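Notebook - November, first page of the new book

Started at 7 a.m. because I wanted the room quiet while I went back over the warehouse numbers. The question we keep getting asked is what happens to a town when the picking and packing jobs go, and I've been answering it badly, mostly by waving my hands. So I'm trying to write it down properly for once.

Pillier is the town I know best, so I'm using it. 2000 working adults, give or take nobody (that's the figure from the town's own sheet), and 600 of them on the Ingvarsson site before the new sorting line went in. Now it's 90. People hear that and do the subtraction and stop there, and I did too the first time! But the 90 still park in the same lot and eat at the same two places, and those two places used to feed seven times the crowd. One has already cut its breakfast hours.

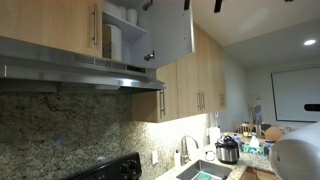
Went through the shift rosters next. What surprised me is how slow it was. I had it in my head as one bad morning with everyone handed an envelope, but most of it was people leaving and their spots never getting filled. The night shift went first, then weekends. By the time anyone called it a layoff there wasn't much left to lay off. I should fix that in the talk - slide four makes it look like a cliff and it was more of a long ramp.

Then the bus. The Bullance route ran past the site gate at every shift change, and with no night shift there's no late bus, so the folks who cleaned offices across the river lost their ride home. None of them ever worked for Ingvarsson. They don't show up in any of my columns and I don't have a good idea yet how to get them in there. Maybe count by route instead of by employer? Needs a think.

Also tried the Ilance spreadsheet again, the one that's supposed to guess how many outside jobs hang off each inside one. I put in the Pillier figures and ran it forward, and it cheerfully gave me a curve all the way out to 2097. I don't believe a thing past the first few years. Turned off the long forecast and kept the short part, which at least bends the way the shop closings did. Row 14 still has the wrong sign in it, by the way, so if you copy the file, flip that before you do anything else. 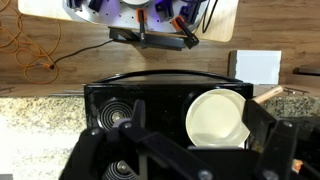 Ingvarsson's reply, when I sent over the draft, was that I'm leaving out the repair crew. The new line needs people to keep it running, they wrote, and those jobs pay better than the old ones did. Fair enough, and I've added a row for them. They also said half of that crew drives in from out of town, so the pay goes home to somewhere else at night. I asked if I could use that and haven't heard back.

Still to do: get the retraining sign-up list from the county, and find out how many finished, because all I have is how many started. Redo slide four. Ask the Bullance office for last year's timetable (they said it was in a box). Leave the spreadsheet open on the shared machine, I'm not done with it.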